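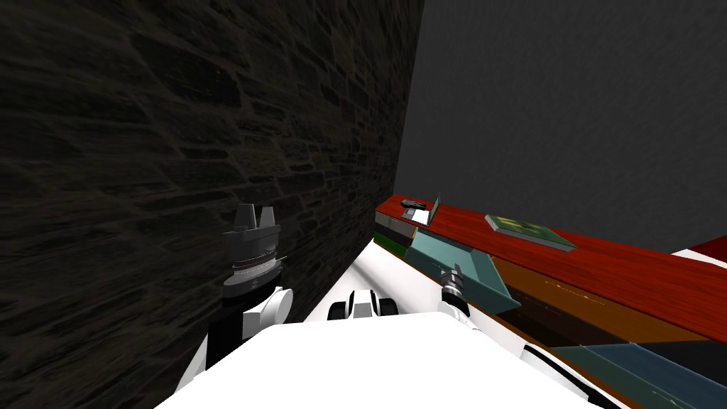
April
By Amanuel Beyene

Every spring I get the same question from new members of the Vendholm seed library, and it is nearly always asked in a whisper, as if the answer ought to be obvious: do I have to bring seeds back? The short answer is no. The longer answer is that we would love it if you did, and beans are a wonderful place to begin (they practically save themselves!).

My grandmother kept hers in old coffee tins in the back hall, and I still think of her when I open the drawers at the Kumsa Street branch. We started with one drawer and a shoebox of envelopes. Last season we handed out almost 2000 packets, and 200 came back to us filled with homegrown seed, which made me so happy I told my dentist about it.
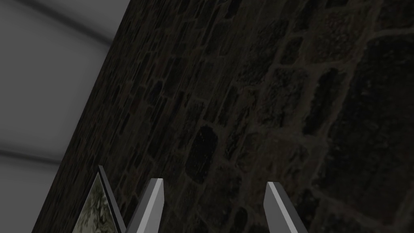
Dark stones and their lighter mortar lines.

If you would like to try it, pick your healthiest bean plant early in the summer and tie a bit of yarn around it so that whoever is making supper leaves it alone. Let the pods stay on until they are papery and rattle when you shake them. If a long rain is coming, pull up the whole plant and hang it upside down in the garage or on a covered porch -- mine goes next to the snow shovels -- and shell the pods when they are crisp. A bean that dents under your fingernail needs another week or so.

Tomatoes are a little more trouble, and squash will cross with your neighbor's squash if you give it half a chance, so please write "maybe" on the envelope when you aren't sure.

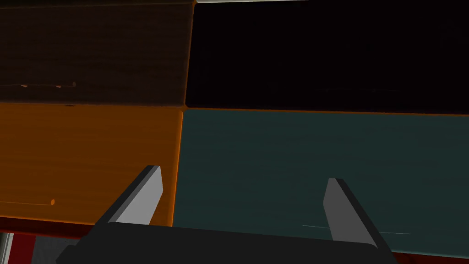
Labels are the other thing I want to mention, and I'll try not to go on. We need the name of the plant, the year, and the town where you grew it. A note about the flavor is always welcome. Last fall we had 80 envelopes with nothing on them at all, and I planted a few in my own yard out of curiosity. One was a very nice dill.

The Wetisach pole bean is back in the drawers this month, along with a short-season pepper from Trudum that did well for several of you. Envelopes and pencils are on the table by the door, and returns can go in the green box any time the branch is open.

Last updated: April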